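Can a robot tidy up?

In June the Lavorard workshop held an open day, and one sign by the door said "Meet the robot that thinks for itself!" Does it? We went along with 35 children and a lot of questions.

The robot is one big arm. Its job is called bin picking: reach into a metal bin, get hold of something and lift it out. You have been doing that since you were a baby. For a robot it is hard, as things in a bin can lie any way up and lean on each other.

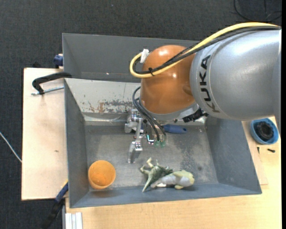 Reet Žukauskas, who ran the demonstration, told us the arm has to work out where each thing is, which way it points and where to grip it. A cup needs a different grip from a toy dinosaur. If the arm guesses wrong, it may close on thin air.

So is that thinking? We aren't so sure. The arm doesn't know what a dinosaur is. It has never wanted to play with one. Reet said people spent months giving it practice, about 200 tries on a busy day, and the sign didn't mention them at all.

Be careful with the word "clever" too. Ask what happens when you swap the toys for wet socks. Gunārs, who is nine, did ask. Reet laughed and said they hadn't tried socks yet.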